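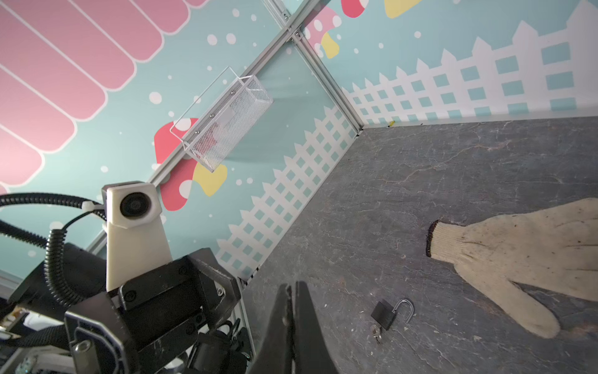

How do you get a stripped screw out of a wooden door frame?

Put a wide rubber band between the screwdriver and the screw head, press hard, and turn slowly. If the screw still spins in place, cut a slot in the head or use an extractor bit.

Start with the rubber band. Lay it flat over the head and use a screwdriver one size larger than the one you would normally pick. Lean your weight into it before you turn. Quick turns only chew up the head more.

If the head sticks out a little, grip the edge with locking pliers and twist counterclockwise. Go back and forth a few times if it won't budge.

For a flush screw, cut a straight slot across the head with a rotary tool and a thin cutoff disc. Wear eye protection. Keep the slot shallow and use a flat screwdriver that fills it.

An extractor bit comes last. Set the drill to reverse and the lowest speed, and drill a small dimple in the center of the head. Swap in the extractor end and keep the drill straight.

Once the screw is out, the hole will probably be too loose for a new one. Dip 2 wooden toothpicks in wood glue, push them in, and snap them off level with the wood. Leave the glue overnight. Drill a pilot hole slightly thinner than the new screw, then drive it in by hand.

Radek Šimek wrote in to ask about painted screws. Scrape the paint out of the head with a utility knife before trying any of this.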